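Home | Courses | Handouts | Reading List | Contact

Handout 2: Load, Span, and Deflection in Tabletops and Shelving 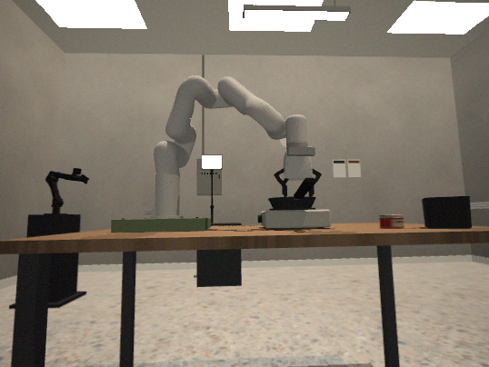 These notes cover simply supported horizontal members only. Cantilevers are treated in the next handout. Symbols follow the reading list: L is the clear span between supports, b the width, d the depth (thickness), E the modulus of elasticity, and I the second moment of area.

2.1 Section properties

For a solid rectangular section,

I = b d^3 / 12

Depth enters as a cube. Doubling the thickness of a board makes it eight times as stiff, while doubling the width makes it only twice as stiff. Students often lose marks by swapping b and d. The depth is always measured in the direction of the load.

2.2 Deflection at midspan

Uniformly distributed load, total W:

y = 5 W L^3 / (384 E I)

Single point load P at midspan:

y = P L^3 / (48 E I)

For the same total load, the point load gives 1.6 times the deflection of the distributed load. A heavy item standing on a small base should be treated as a point load unless the base covers a good part of the span.

2.3 Clear span

Use the distance between the inside faces of the supports, not the overall length of the top. The Merstead bench used in the workshop exercise has an overall length of 1,488 mm and a clear span of 1,342 mm. Entering the overall length overstates the deflection by 36 percent, as the span is also cubed.

If a support is added under the middle, the two halves no longer behave as separate simple beams when the top is continuous. Treating them as separate is conservative for deflection and is accepted in this course.

2.4 Creep

Wood under constant load continues to deflect. For indoor use, multiply the deflection from the permanent part of the load by 2 - short-term loads are left as calculated. Storage shelves carry mostly permanent load, and worktables mostly short-term load.

2.5 Limits

Use L/300 for worktables and L/200 for storage shelves. For the Stirkau shelf, clear span 821 mm, the limit is 4.1 mm, creep included.

2.6 Problems

1. Find the deflection limit for the Merstead bench as a worktable.
2. The Stirkau shelf is turned on edge. State which dimension is now d.
3. Derive the factor of 1.6 given in 2.2.

Show units at every step. Solutions are due before the June review.

Contact: Ursina Baumgartner, course office | Back to top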